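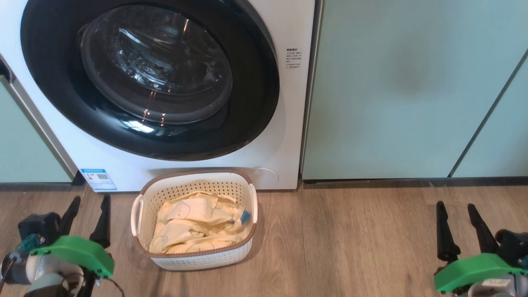 Front-loading washer between mint-green cabinets, with the energy sticker still on at the lower left.

Leave the Washer Door Open

Most people shut the washing machine when the load is out. I did it for 18 years, and I think it is a bad habit.

A closed front-loader holds damp air against the rubber gasket. After a few days in June you can smell it. People then buy a drum cleaner. The Zivero tablets at my store come in a box of 7, and they do help, but the smell comes back if the door stays shut.
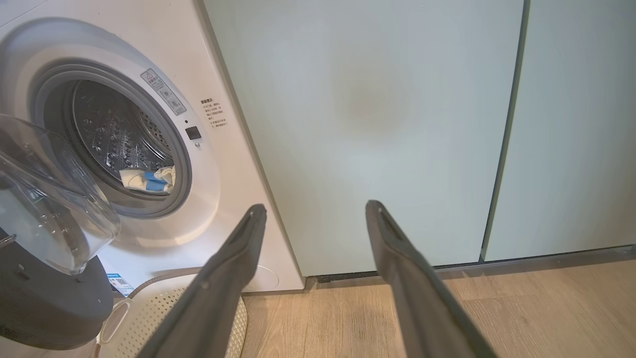
The other thing a closed door hides is small laundry. Socks and washcloths end up at the lower lip of the drum, and they stay there until the next load goes in. I check that spot by hand every time now. It takes a few seconds.

I know the argument against all this. In a narrow laundry room in Tindemcombe, where I live, an open door blocks the way. Leave it open a few inches, then. If there are small children or a cat at home, keep the room door closed.

I would also ask builders to plan for it. Cabinets set tight to both sides of a washer look neat, but the door needs room to swing and the filter hatch at the bottom needs to be easy to reach. Keep baskets out of the way of both.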